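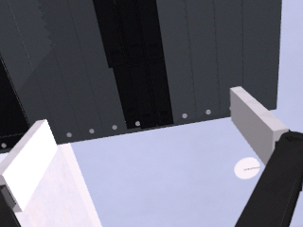

Home Tickets Knowledge base Status Log out

Ticket 2649: Author biography in wrong language, index in no language at all
Product: Plemier (book file builder)
Raised by: Maricica Oprea, Sikach
Assigned to: Shu-fen Shek, Gisgate support
Priority: Normal (raised as Urgent)

Maricica Oprea, 09:12
We are publishing The Lytvynenko Letters in November. It's a bilingual edition, Ukrainian on the left page and English on the right, letters home from a family that emigrated and then complained about it in writing for three generations. Plemier has built the files and I have four complaints of my own.

1. The author biography on the English page is in Ukrainian. The one on the Ukrainian page is also in Ukrainian, so that's half right.
2. The index is alphabetised in an order I don't recognise. Zhytomyr comes before Aunt Olha.
3. From page 200 onwards the two languages stop facing each other. By the end the English is 7 pages ahead.
4. The book page on our shop says the language is "Undetermined".

The proof goes to the printer on Friday. I have been determined about the language since the start.

Shu-fen Shek, 09:40
Thanks for such a clear list. Could you tell me which version of Plemier you're on, and whether the text came in as one file or two? Please also try clearing the build folder and building again. I have to ask, and now and then it works.

Maricica Oprea, 10:25
Cleared, rebuilt, the same four things. Version is the current one, it updated itself last week while I was at lunch. Two files, one per language. The Ukrainian was typed up from the manuscripts by our editor Vitalii Kovalchuk and the English is Solomiia Hladun's translation. I've copied them both in so they can share the joy.

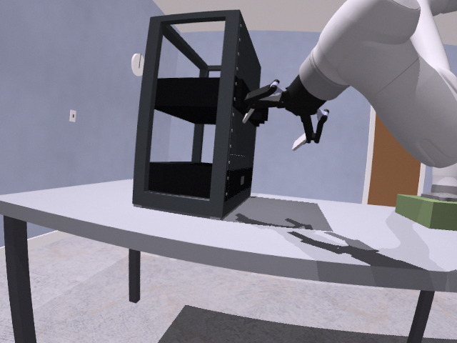
Shu-fen Shek, 11:02
Got it. I built the book here from your two files and I can see 1, 2 and 4. I can't see 3. On my copy the pages face each other all the way through. Did anyone edit either file after the export?

Vitalii Kovalchuk, 11:30
Define edit.

Vitalii Kovalchuk, 11:34
All right. I put the missing letter back in. There is a long one from the grandmother, about a stove, which had been left out of the first typing because the pages were stuck to another letter. I added it to the Ukrainian on my own machine and sent that copy to Maricica. It's a very good letter. She is merciless about the stove.

Solomiia Hladun, 11:41
Which letter about a stove?

Maricica Oprea, 11:43
Oh dear.

Solomiia Hladun, 11:50
So to be clear, there's a letter in the book that I haven't translated, starting on page 200, and I'm learning this from a helpdesk. How long is it?

Vitalii Kovalchuk, 11:52
7 pages. As I say, she was merciless.

Shu-fen Shek, 12:10
That explains number 3, then. Plemier pairs the two texts paragraph by paragraph, and when one side has nothing to pair with, it pulls up the next bit it can find. It should warn you. It does write a warning, into a log file in a folder called "misc", and I've passed on that this isn't the most visible spot.

Until the translation is ready you can put a holding paragraph on the English side:

- open the English file
- add the heading of the missing letter in the same place as in the Ukrainian
- under it, type [hold] on its own line
- build again

The English pages will stay blank until the Ukrainian letter ends and the two will meet up after it. Do take the [hold] out before you print. It has been printed before.

Maricica Oprea, 12:48
Done, and they face each other again. 1, 2 and 4 unchanged. Solomiia has the scans and has gone quiet, which I'm taking as progress.

Shu-fen Shek, 14:05
I think 1, 2 and 4 are one fault. Every book in Plemier has a main language and a second language. Yours has Ukrainian as the main one and the second one is empty. With that box empty the English biography falls back to the main language, and the shop page gives up and says Undetermined. Could you look under Book > Details > Languages and tell me what's there?

Maricica Oprea, 14:20
Main: Ukrainian. Second: English. It is filled in. I filled it in. I'm looking at it now and it says English.

Shu-fen Shek, 14:31
That's odd. In the file you sent, it's empty. Would you press Save, close the book and open it again?

Maricica Oprea, 14:37
Saved, closed, opened. It says English. Exported again, attached.

Shu-fen Shek, 14:52
Empty in the export. I believe you about the screen. Passing this to Antonina, who looks after the export side.

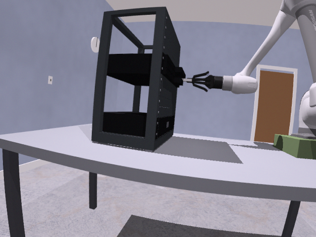 Antonina Shevchuk, 15:26
Hello all. Found it. The last update split "English" into "English" and "English (British)", and moved everyone's existing books over to one or the other. Books where English was the second language weren't moved. They still show the old word on the screen, but there's nothing behind it. A door painted on a wall, more or less.

To get round it:

- go to Book > Details > Languages
- change the second language to anything else and save
- change it back to English or English (British) and save again
- export

You do need both saves. Picking English while it already says English does nothing.

Maricica Oprea, 15:49
I set it to Welsh and then to English (British). Biography is now in English, shop page says "Ukrainian; English". For those few minutes the shop listed us as a Welsh publisher and we had an order, so we may look into that.

The index is better but still wrong. The Ukrainian index is fine. In the English one all the names beginning with an apostrophe or a bracket are at the front in a heap, and Zhytomyr is still ahead of Aunt Olha.

Antonina Shevchuk, 16:10
How many entries are there, and did they come across from an older project?

Vitalii Kovalchuk, 16:18
800. And yes, from the first edition, which was made in something that no longer exists.

Antonina Shevchuk, 16:44
Then the old entries are carrying their own sorting notes. Zhytomyr has a hidden note that says "sort under A". I looked at a handful of others and they all have one. Somebody had a system.

Vitalii Kovalchuk, 16:50
It was my system. I sorted towns by the name of the relative who lived there. It made sense when the index was for the family.

Solomiia Hladun, 16:53
I'd like it noted that I've come back from the stove and found this.

Shu-fen Shek, 17:05
Under Index > Tidy there's a button called "Forget sort notes". It does the whole index in one go and there's no undo, so please keep a copy of the book first. The heap at the front goes away if you also tick "Ignore marks at start of word".

Maricica Oprea, 17:31
Copy kept, button pressed, box ticked. A is at the beginning and Zhytomyr is at the end with the other Zs. Vitalii has asked for a copy of the old index for sentimental reasons and may have one.

Shu-fen Shek, 17:36
Very glad to hear it. Shall I close this?

Maricica Oprea, 17:38
Not until the stove is in.

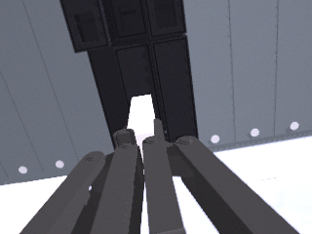 Gripper close up, black panelling behind.

Solomiia Hladun, 10:15 (next day)
Stove letter done and in the English file, [hold] removed. It runs a little shorter than the Ukrainian. There are four words in it for different kinds of smoke and I've managed two. Could someone check that the footnotes still point to the right places? Three of them belong to a cousin who only appears in this letter and then marries out of the book.

Shu-fen Shek, 10:50
Built here from the new files. Pages face, footnotes land where they should, biography in English, language showing properly. The English side has some white space at the end of the stove letter, as you'd expect. You can leave it or turn on "Stretch shorter side", but that one spreads the lines out and I wouldn't.

Maricica Oprea, 11:04
Leave it. Please close.

Status changed to: Resolved
Cause: second language lost on update; old sort notes in index; one grandmother
Follow-up: export fault logged with Antonina Shevchuk. Request to move the pairing warning out of "misc" logged separately, no date given.

Vitalii Kovalchuk, 11:40
Reopening, sorry. How would one add a postscript to a letter that's already paired? Only asking.

Status changed to: Open

23 comments hidden | Shared 7 times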